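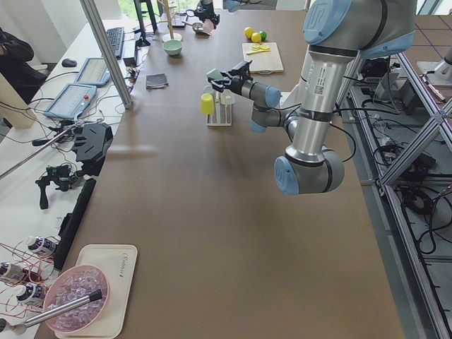
Arnby says its cup return plan is working. The numbers need a closer look.

The town launched the program in December with 1,803 reusable cups, handed out through cafes that agreed to charge a small deposit and take the cups back. Tilico, the company hired to run it, put out a statement this morning saying 1,567 cups have been returned and calling the result "a clear win for the town."

Maybe so. But the statement doesn't say whether that figure means 1,567 separate cups or 1,567 trips back to the counter. A single cup that goes out and comes back five times could be counted five times. Asked which it was, Tilico spokesman Dirk Teuber said the company was "still refining how it reports that."

That's a strange thing to be refining after the press release has gone out.

Ute Kuhlmann, who owns a coffee shop near the station and signed up on the first day, said she likes the idea but has trouble squaring the claims with what she sees. "I got 200 cups and I'm down to a short shelf of them," she said. "People pay the deposit and keep the cup. It's a nice cup. I'd keep it too."

Tilico also says the plan has replaced "thousands" of paper cups. It gave no count from before the launch, and the cafes we called had not been asked for one. Washing is another gap. The cups are trucked to a plant in Sultard, and neither the town nor the company would say how much fuel or hot water that takes.

The town council will be asked next month to pay for another year. Council member Janssen said she expects to vote yes but wants to see the washing costs first — a fair request, and one that might have been made before the first order was placed.

Teuber said a full report is coming. He did not give a date.

Related stories
Arnby bus fares to rise again
Sultard plant adds night shift
468 sign petition over station parking
Paper bag fee: where did the money go?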